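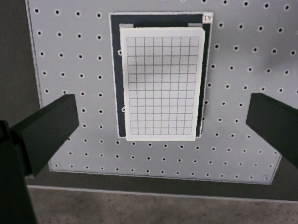
Do I have to model every hole in the board, or can I get away with a flat slab and a texture? Iñaki Manzano asked that under part one, and added that his own layout kept ending up half a hole off from the real bench.

A flat slab is fine for collisions. For placing the nests it isn't, and I suspect that's where the half hole came from. If the nests on your bench are bolted through the board, their positions should come from the hole pattern in the model too. Part two covers that, then the grasp, then a full transfer from one nest to the other. Everything in this part happens in the simulator. The real arm at the Manenmont workshop stays switched off until part three.

What you need

The scene file from part one, with the arm, table and board already loaded
Fuvwood, the scene editor we use (any recent build)
Calipers and a steel rule
A microplate, empty, of the type you plan to move
Two plate nests. Ours were cut from a Hoarau offcut, but anything that holds the plate square will do

Measure the board

Choose one corner hole and call it the origin. Put a dot of marker beside it on the real board so you can find it again. Measure from that hole to the farthest hole in the same row, centre to centre, then divide by the number of gaps. Don't measure between two neighbours and multiply up. A small error in the spacing grows across the board, and by the far end you're driving a finger into the side of a nest.

Do the same along the other direction. On a board you drilled yourself the two spacings may not match. Ours didn't, and we had to enter them separately.

In Fuvwood, make the board a plain box for the collision shape and put the hole pattern on the visual shape only. Set the board's frame at your origin hole, level with the top surface. The default puts it in the middle of the box, and you'll be adding half the thickness to everything for the rest of the project if you leave it there.

Place the nests

Give each nest its position as a pair of hole counts from the origin, and let the scene file work out the distance. It's slower to set up, but when someone moves a nest on the bench you only change the hole counts.

Add the A1 label to the nest model. It doesn't affect the physics. It does tell you which way around the plate goes when you're looking at the bench from the far side and the lettering is upside down. Séverine Barbier talked me into this after I spent an evening chasing a rotation error that was just me reading the nest from the wrong end.

Check the following before going on:

The nest's underside touches the top of the board with no gap and no overlap. Overlapping shapes will make the nest jump when the simulation starts.
The plate drops in from above and settles without rocking.
The two nests have their A1 corners facing the way you want. If they differ, the wrist has to turn during the transfer, so decide that now.

Set up the fingers

We took the finger geometry from the Zalletti drawings and simplified it to straight blocks. Rounded tips look better on screen but gave us a contact point that wandered up and down the plate wall.

Open the gripper wider than the plate by the same amount on each side. With the fingers open, lower the arm and stop when the tips are level with the walls of the plate. Now check clearance from several viewpoints. From directly overhead nearly everything looks centred. A low camera looking across the board will show you a tilt that the top view hides.

Close at low speed. If the plate slides sideways before both fingers are bearing on it, your grasp centre is off. Fix the centre, and leave the friction alone. Raising friction will hide the problem in the simulator and the bench will hand it straight back to you.

For grip force we started at 50 percent of the gripper's limit and worked down. We settled on 31 percent. At 19 percent the plate sagged on the lift. Your numbers will differ with the plate and the finger pads, so treat ours as a starting point only.

Run the transfer
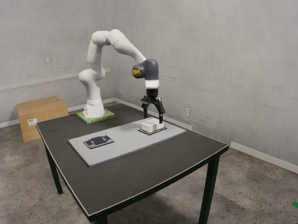
Gripper above the loaded nest, other nest empty

Program the move as separate waypoints:

Home to above the loaded nest, fingers open
Straight down to grasp height
Close, then wait for the contact reading to settle
Straight up until the plate is well clear of the nest
Across to above the empty nest
Straight down to release height
Open, then straight up

Keep the vertical moves in Cartesian mode. The crossing can be a joint move if there's nothing tall on the board. Watch the elbow on the way across, and put the walls in your model if your table sits in a corner like ours does. We left them out of the first version and the planner happily routed the forearm through where the wall should have been.

Stop release height 2 mm above the seated height and let the plate drop the rest. Pressing it right down works in the simulator, where the nest is exactly where you said it was. On a real board it will flex something.

Common problems

Plate jitters in the nest at start: the shapes overlap. Raise the plate slightly and let it settle.

Plate lifts at one end: the grasp centre is off along the length of the plate. Check which point on the plate model you measured from.

Nest comes up with the plate: you haven't fixed it to the board. Add a fixed joint between the nest and the board frame.

Transfer works one way and fails on the return: usually the A1 direction again.

Save the scene under a new name once it runs cleanly in both directions. Part three starts from that file, with the speed limit turned down and a hand on the stop button.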